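The Deák Cup

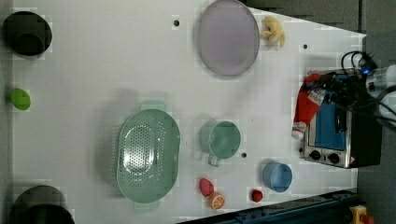 So there I was at the start line with 22 boats around me and a jib sheet wrapped around my left ankle, and the horn was going to go in less than a minute whether I had a foot or not.

I should back up. I had been sailing at Eltbridge for exactly one season, and when I say sailing I mean sitting where I was told and pulling what I was told to pull. Then in October my skipper's knee gave out. He called me the night before the Deák Cup, which is the last race of the year on our lake and the only one with a trophy you'd want in your house, and he said, "You take her."

I said, "Take who?"

"The boat," he said. "Flultine. Who do you think?"

I want to be clear that Flultine is a terrible name for a boat. It came with her. He bought her for 2000 dollars from a dentist who wouldn't explain it, and everybody says it's bad luck to change a name, so Flultine she stayed. She's slow to tack and she leaks a little around the centerboard, and if you lean on the port side too long she makes a noise like an old man getting out of a chair. I loved her! But I had never once had my hand on her tiller in a race.

My crew was my sister, who had driven up for the weekend to rake leaves.

"What do I do?" she said, on the dock, in a life jacket that came down to her knees.

"Sit there," I said. "When I yell, move to the other side."

"Which other side?"

"The one you're not on."

She thought that over and got in.

The wind was doing what it does at Eltbridge in the fall, coming down over the hill in lumps. You'd get nothing, then a big shove, then nothing again and a leaf in your face. The good boats were all lining up at the committee end. There's one crew with matching jackets and Trilteck printed on their sail in letters you could read from the highway, and they had won this thing four years in a row, and of course they had parked themselves in the best spot and were yelling at people in very calm voices.

I was down at the other end. I'd love to tell you that was a plan. I'd gone down there to be out of everybody's way and get my foot loose.

The horn went. I got my foot out, lost my shoe in the bilge, pulled in the sail and off we went, all by ourselves, with the whole fleet up to our right in one big white clump.

"Why is everybody over there?" my sister said.

"Because it's better over there."

"Then why are we over here?"

"Move to the other side," I said.

She moved. And right then one of those lumps of wind came off the hill and landed on us. Just us! I could see the edge of it, dark on the water, and I could see Trilteck sitting up there with their sail flapping. Flultine groaned and put her shoulder down and went. I had never felt her go like that. The tiller was humming, and my sister was hanging off the side with her hair in her mouth, shouting something I decided to take as encouragement.

We got to the first mark and there was no one at it.

I didn't know what to do with that. All season I'd gone around marks by following the boat in front. I had a real moment of wondering whether it was the right mark. It's orange, it's the size of a refrigerator, there is only the one, and still I sat there squinting at it.

"Do we go around it?" my sister said.

"Yes."

"Which way?"

"Left," I said. "Leave it on the left. I'm almost sure."

We went around it. Behind us I could hear them coming, all that calm yelling getting closer, and I did the thing you are never supposed to do and looked back. Trilteck was 50 yards away and had their spinnaker half up before they'd even finished the turn. Ours was in a bag under my sister.

"Get up," I said. "You're sitting on it."

"I'm sitting on a pillow."

"That's not a pillow!"

We did get it up, in the end. It went up sideways, and it had a sandwich in it from I think July, and for the first part of that run it looked more like laundry than a sail. They went by us so close I could hear one of them chewing gum. He looked at my bare foot and then he looked at the sandwich, which was on the deck by then, and he gave me a nod. I've thought about that nod a lot.

A few more got us on the run, and then a few more on the second beat, when I went left again because it had been so nice the first time. It wasn't nice the second time. It was a parking lot. We sat there and ate the pretzels.

I called my skipper from the ramp, still dripping. He's 80, and he picks up on the first ring and doesn't say hello.

"Well?"

"Ninth," I said.

Nothing for a second. I could hear his TV going.

"She's never been ninth," he said.

"We were first at the top mark."

"You were not."

"We were! Ask anybody. I went left."

"On purpose?"

My sister was standing there wringing out her sock, watching me, waiting to hear what I'd say.

"Sure," I said. "On purpose."

"Huh," he said. He turned the TV down. "All right. Start from the horn and don't skip anything."

So I sat on the trailer with one shoe on and told him, and I left out the sandwich until the very end.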